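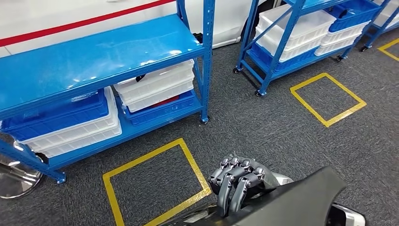 Section 4. Loading the Shelves

The Purba shelving comes in two forms: the fixed unit, which stands on foot plates, and the smaller cart, which runs on wheels. Both take the same crates. Finish Section 3 (leveling and bolt check) before you put anything on either one.

4.1 Before loading

1. Check that every shelf hook is fully down in its slot. The two hooks at one corner must sit at the same height.
2. Press on each corner of the shelf with your hand. If it rocks, take the shelf out and hang it again.
3. On the cart, press both front wheel locks down until they click.
4. Wipe the shelves with a dry cloth. New shelves have a light film of oil from the factory, and crates will slide on it.

Note: On carpet, the fixed unit will settle a little during the first week. Check the level again after that and adjust the feet as described in 3.6.

4.2 Load limits

Fixed unit, each shelf: 233 lb, spread evenly
Fixed unit, total: 450 lb
Cart, total, all shelves: 168 lb

Crate weight counts toward the limit. The limits apply only when all the cross braces are fitted.

CAUTION: Do not load a single shelf to its limit and leave the ones below it empty. Fill from the bottom up.

4.3 Placing the crates

1. Start with the lower shelf.
2. Set the first crate flat on the shelf deck and slide it toward the back. Leave a strip of shelf showing in front.
3. Place the second crate on top so that its base drops inside the rim of the first. You should feel it seat on all four sides.
4. Build the next stack beside it. Leave a finger's width between stacks so they can be lifted out separately.
5. Load the upper shelf last, with the lighter items.

Blue and white crates stack on each other in either order. If you use color to sort your stock, decide on the colors first and write them on the card supplied with the unit. Empty crates of the same color can be nested to save room.

Note: Small parts left on a crate rim will fall when the crate is moved. Put them inside, or use the clip-on tray (sold separately).

CAUTION: Nested crates can hide items caught between them. Separate them and look inside before you send any for washing.

4.4 Moving the cart

1. Take everything off the top shelf.
2. Release both wheel locks.
3. Push from the narrow end, with both hands on the uprights. Do not pull the cart by a cross brace.
4. Cross door sills straight on and slowly.
5. Lock the wheels again before loading or unloading.

The fixed unit must be emptied before it is moved. It takes 2 people to lift it, one at each end, holding the uprights and not the shelf edge.

4.5 Units near vehicles

Where shelving stands next to a parked vehicle, leave enough space to open the doors fully. Keep crates from sticking out past the shelf on that side. Do not lean bumpers, ladders or loose panels against the uprights.

4.6 Monthly check

Look for bent hooks, loose braces and cracked crate rims. Replace any damaged part before using the shelf again. Replacement crates and braces can be ordered from the Galtcombe parts desk; give the part number stamped on the inside of the rear left upright.

Section revised Dec 13, 2023. Replaces the September issue.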